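4. 상용 나사 체결 키트의 현장 평가

4.1 평가 대상

본 절에서는 Tunier사의 소형 조립용 키트 Etik을 대상으로 수행한 평가 결과를 기술한다. Etik은 평행형 2지 그리퍼, 손목 장착형 소형 카메라, 체결 작업용 소프트웨어 모듈로 구성되며, 기존 협동로봇의 플랜지에 어댑터를 이용해 부착하도록 설계되어 있다. 공급사는 별도의 지그 없이도 소형 플라스틱 부품의 육각 홈 볼트 체결이 가능하다고 안내하고 있다. 본 연구의 목적은 이 안내가 소규모 작업장의 조건에서 어느 정도까지 성립하는지를 확인하는 데 있다.

비교 대상으로는 선행 연구에서 사용한 Mkhize 그리퍼를 선정하였다. Mkhize는 손가락 끝이 평평한 형상이고 카메라가 로봇 외부의 고정대에 설치된다는 점에서 Etik과 구별된다. 두 제품 모두 동일한 로봇 팔에 장착하였으며, 로봇 제어기의 속도 제한값도 동일하게 유지하였다.

4.2 실험 조건

실험은 Horgate 시험실의 작업대에서 8월 한 달 동안 진행하였다. 조명은 천장 조명만을 사용하였고, 작업대 주변에 차광막은 설치하지 않았다. 공급사 설명서는 보조 조명의 사용을 권장하고 있으나, 실제 작업장에서 보조 조명을 갖춘 경우가 많지 않다고 판단하여 제외하였다.

시행 횟수는 제품별로 50회이다. 각 시행은 부품 위치 인식, 접근, 파지, 볼트 정렬, 체결의 순서로 구성된다. 부품의 초기 방향은 매 시행마다 무작위로 변경하였다. 작업자는 부품을 놓은 뒤 로봇의 작업 반경 밖으로 물러나며, 비상 정지가 필요한 경우를 제외하고는 개입하지 않았다. 볼트가 규정 토크에 도달하고 부품의 위치가 허용 범위 안에 있으면 성공으로 판정하였다. 허용 범위는 체결 전 위치를 기준으로 2 mm 이내로 정하였다.

손가락 끝의 마모가 결과에 미치는 영향을 줄이기 위해 두 제품 모두 사용 이력이 있는 손가락을 그대로 사용하였다. 새 손가락을 사용할 경우 초기 마찰 특성이 시행 중에 변하는 현상이 예비 실험에서 관찰되었기 때문이다. 다만 두 제품의 누적 사용 시간을 정확히 일치시키지는 못하였다.

4.3 결과

Etik은 50회 중 33회에서 체결을 완료하였다. 실패한 시행 가운데 7회는 부품 인식 단계에서 발생하였고, 나머지는 파지 이후의 정렬 단계에서 발생하였다. 인식 단계의 실패는 부품의 길이 방향이 카메라의 시선과 거의 나란한 경우에 집중되었다. 이 경우 홈이 서로 겹쳐 보이면서 윤곽 추출이 불안정해지는 것으로 판단된다.

정렬 단계의 실패는 대부분 공구가 볼트 머리의 육각 홈에 완전히 들어가지 않은 상태에서 회전이 시작된 경우였다. 소프트웨어 모듈은 축 방향 반력을 기준으로 삽입 여부를 판단하는데, 부품이 받침 위에서 조금만 기울어도 반력이 기준값을 넘어 삽입이 완료된 것으로 처리되었다. 기준값은 설정 화면에서 변경할 수 있으나 볼트별로 다른 값을 지정하는 기능은 제공되지 않는다.

Mkhize의 경우 인식 단계의 실패는 더 적었으나 파지 단계에서 부품이 미끄러지는 사례가 반복되었다. 외부 카메라가 부품 전체를 내려다보므로 방향 추정에는 유리하지만, 손가락이 접근하면서 볼트 머리를 가리는 구간에서는 위치를 보정할 수 없었다. 반면 Etik의 손목 카메라는 접근 중에도 두 손가락 사이의 부품을 계속 관측할 수 있다. 그림 3은 손목 카메라로 얻은 영상으로, 두 손가락이 벌어진 상태에서 골판지 조각 위의 녹색 플라스틱 부품과 그 윗면의 볼트 두 개가 함께 확인된다.

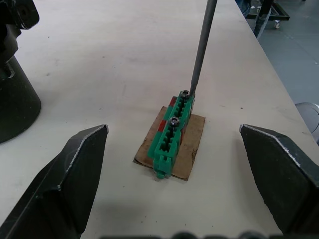 그림 3. 손목 카메라 영상. 손가락 사이의 녹색 부품과 육각 홈 볼트.

이러한 차이는 두 제품의 적용 대상을 구분하는 근거가 된다. 부품의 방향이 일정하게 공급되는 공정이라면 Etik의 인식 실패는 상당 부분 줄어들 것으로 예상되며, 접근 중 보정이 가능하다는 장점이 더 크게 작용한다. 방향이 일정하지 않은 공정에서는 외부 카메라를 추가하는 방안을 검토할 필요가 있다. Etik의 소프트웨어는 두 번째 카메라의 입력을 지원하지만, 두 영상의 좌표계를 맞추는 절차는 사용자가 직접 수행해야 한다.

4.4 설치 및 운용상의 문제

설치 과정에서는 어댑터의 고정 볼트와 카메라 케이블의 간섭이 확인되었다. 손목을 최대로 회전시키면 케이블이 볼트 머리에 닿으므로, 본 실험에서는 손목 관절의 회전 범위를 제한하여 사용하였다. 공급사에 문의한 결과 케이블 가이드를 별도 품목으로 구매할 수 있다는 답변을 받았다. 가이드를 장착한 상태의 평가는 수행하지 않았다.

카메라 교정은 그리퍼를 분리할 때마다 다시 수행해야 한다. 교정판은 키트에 포함되어 있으나 한국어 설명서에는 교정판의 배치 방향이 누락되어 있어 영문 설명서를 함께 참고하였다. 교정 결과는 제어기에 파일로 저장되며, 저장된 파일을 다른 로봇으로 옮겨 사용하는 것은 권장되지 않는다.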